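Tolthorpe Bench Cell — Dual Arm, Enclosed
Product information and safety notice

Supplied by Zimine Automation
Applies to: all Tolthorpe bench cells fitted with the Bremley wrist harness

Overview

The Tolthorpe is a two-arm bench cell for teaching and research organisations that need to rehearse light manipulation tasks behind fixed panels. Both arms are mounted on a common rail at the front edge of the work surface, with the control boards housed beneath. The cell is most often ordered for cable work: seating and withdrawing plugs, separating tangled leads and passing small adapters from one gripper to the other.

This page has been revised following a fault reported in September by the Iyengar Centre for Assistive Technology. Existing owners should read the safety notice in full before their next session. New orders are not affected and ship with the replacement harness already fitted.
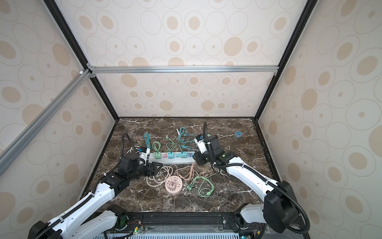

Safety notice: unintended gripper release

During a routine plug handling exercise at the Iyengar Centre, the right gripper opened without a command while the arm was moving. The adapter it was carrying fell to the work surface. The arm then continued to its next position and closed on nothing, and the controller did not register a fault. No person was injured. Yamuna Ramasamy, the laboratory supervisor on duty, used the emergency stop and isolated the cell at the wall.

The unit was returned to our service centre, where the behaviour was reproduced after 43 repetitions of the same movement. The cause was a conductor in the wrist harness that had fatigued at the point where it enters the conduit clamp. When the wrist was rolled fully inward, the conductor parted for long enough to drop the holding signal, then made contact again before the controller's next check.

A second matter was identified in the course of this work. On firmware 13 and earlier, a lost holding signal of short duration is written to the log but does not halt the arm. Firmware 14 treats any such loss as a protective stop on both arms.

Interim instructions for owners

Until the replacement harness has been fitted and firmware 14 installed, the following apply.

Do not energise any power board, socket or adapter placed on the work surface. Plug handling exercises are to be carried out with unpowered items only.

Limit wrist roll to the reduced range given in the service bulletin.

Inspect the conduit at each wrist clamp before every session. If the outer sleeve is flattened, split or discoloured, withdraw the cell from use.

Keep the access panel closed while the arms are enabled. Loose leads are to be arranged before enabling — never by hand between movements.
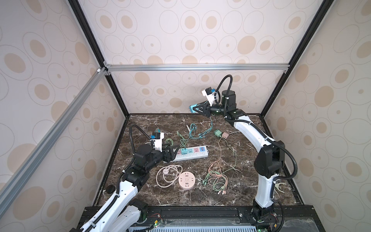 Tolthorpe cell during a plug handling task, with a teal adapter held in the right gripper.

Replacement harness

The revised Bremley harness uses a longer clamp with a radiused entry, and the holding signal now runs on two separate conductors. It is rated for 2000 hours of operation between inspections. It is supplied free of charge to registered owners, including those whose warranty has lapsed.

Fitting must be carried out by a Zimine technician or by a person who has completed our maintenance course. The two arms take different harnesses, and the parts are not interchangeable. After fitting, both grippers must be recalibrated and a holding test completed with the record retained in the cell's logbook.

Reporting

Owners who have observed an unexplained release, a dropped item or an irregular log entry are asked to notify Solange Arruda, Product Safety, quoting the serial number on the front rail. Please retain the log file and do not reset the controller before making contact. Harnesses removed from service should be returned in the packaging provided.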